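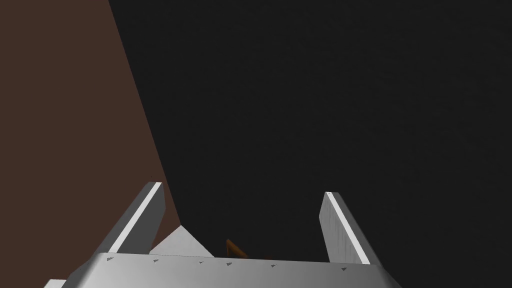
April, late evening

Second night with the Kornier trial. It's a gripper simulator you pay for by the seat, and the shop wants to know if it's worth having before we spend money on a real arm. I have it until the end of the month. The price for one seat is $578, plus a support plan I don't think we need.

Installing it took most of yesterday. The license server didn't like my laptop, and I had to send a form to the office in Wollstead and wait for a code. Tonight it opened on the first try. I ate at the desk and started at 6.

The wrist view is the one I'll use most. You look out along the two fingers and steer from there. The picture is plain, gray metal and flat color, and the far side of the cell is very dark. I looked for a light setting and found one, but it only changes the gripper. I wrote that down for the list.
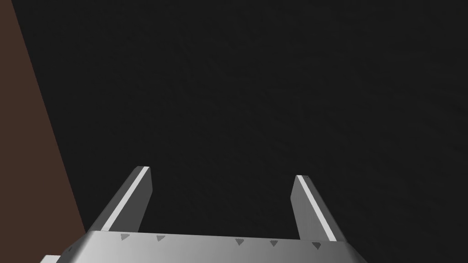
Wrist view, fingers open, nothing in them.

I set up a run of 1,000 grasps with the stock controller and left it going while I did the dishes. The log file is easy to read. Every try gets a line with the finger gap, the force and a yes or no. I like that better than the charts, which take a long time to draw and can't be printed.

Then I did some by hand with the keyboard. That was slower than I hoped. The keys for tilt and turn are next to each other and I kept mixing them up. There is a way to change them, but it's in a text file and the manual gives it one line. The Tymoshchuk package we tried last fall let you do it from the menu. It also crashed every hour, so I'm not saying we should go back. 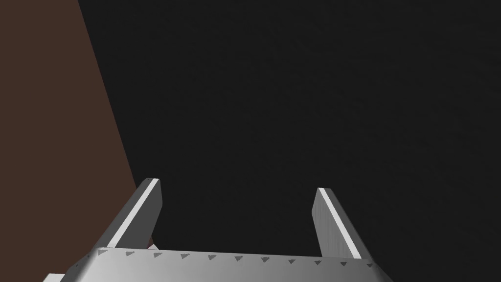

Support answered my question about importing our own parts. They take the usual file types but the trial is limited to the parts that come with it. That's a problem, as our brackets are the whole reason for asking. I wrote back to see if they would lift the limit for a week.

The Herkerville shop has had a seat since winter and I should call over there tomorrow before lunch. I want to know how they handle updates, and if the second 1,000 runs as fast as the first - mine seemed to slow down near the end, but I had other things open.

Shut it down at 10:40. Need to bring the good mouse home.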